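Oct 1, 2019

I own a toaster oven now. For 3 years I defended the big oven, which takes so long to heat up that I've eaten dinner standing in front of it, waiting for dinner. Then February's gas bill came and I began to soften.
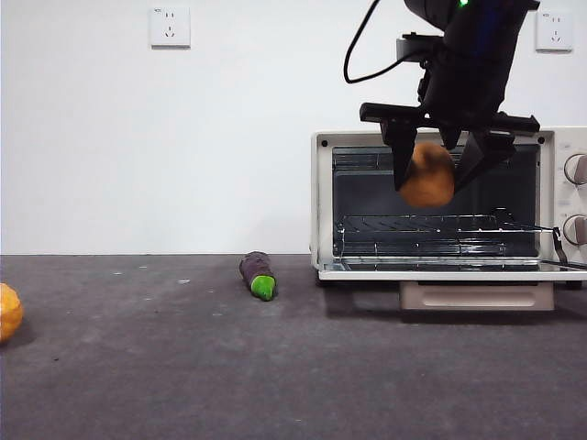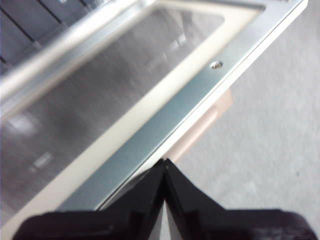 My one complaint is cleaning. Crumbs find every seam, and a damp cloth only moves them to a nicer seam. I've been at it with an old toothbrush, muttering. Eggplant, meanwhile, still takes 2 tries: once too pale, once charcoal. I ate both. Next up is garlic bread, for which I have no excuse.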